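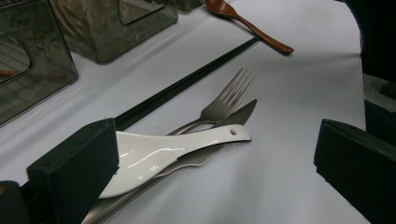 Gunnlaugur Ravn asked after the last issue whether the shared kitchens at Nendudach could be given one agreed arrangement for cutlery, as he had opened four drawers on the second floor before finding a fork. His letter went on to say that serving tools and table cutlery ought never to share a compartment, and that a rice paddle at the bottom of a drawer of knives is as good as lost.

The Household Office is grateful for the letter and has considered it together with similar remarks received from residents of the Vörös wing. The arrangement set out in this item applies to all shared kitchens from 23 Feb 2024. Private kitchenettes are not affected.

**Table cutlery**

Forks, knives and spoons are kept in the top drawer to the left of the sink, handles towards the front. Knives with a serrated edge lie in the compartment nearest the wall, with all points facing the same way. Residents who keep steak knives or other sharp pieces of their own are asked to store them in their rooms or in a closed box marked with the room number.

**Chopsticks**

Chopsticks have until now been kept in the same compartment as the spoons, and pairs have been separated as a result. They will have a narrow tray of their own in the second drawer. Please put them away in pairs. Single chopsticks may be left in the jar on the windowsill, from which they will be matched at the end of each month. Lacquered chopsticks should be washed by hand and should not be left standing in water.

**Rice paddles and serving spoons**

Plastic rice paddles with a hole in the handle are to be hung from the rail beside the rice cooker. Paddles without a hole go in the upright pot next to the hob, together with wooden spoons and ladles. Wooden spoons must be fully dry before they are returned to the pot; several had to be discarded in July on account of mould. Metal forks and spoons should not be used to serve from the non-stick rice pans, the coating of which is easily scratched.

**Washing and drying**

Cutlery may be laid out on the table to be sorted after washing, provided that the table is cleared before the next meal. The drying racks hold one household's washing-up at a time. Items left in the rack overnight will be put away by the morning cleaning staff in accordance with the arrangement given here, and the Office cannot undertake to trace individual pieces afterwards.

**Replacements and surplus**

The Office holds 42 spare forks and a smaller number of table knives, which may be requested by any kitchen that has run short. Requests should be made in writing to Primo Gentile, Room 11, and should state the floor and the pieces required. Surplus cutlery in good condition may be handed in at the same room. Bent forks, cracked plastic paddles and knives with loose handles should be handed in separately and will not be reissued.

Drawer labels will be supplied to each floor. Kitchens wishing to have labels in a second language should inform the Office when they collect them.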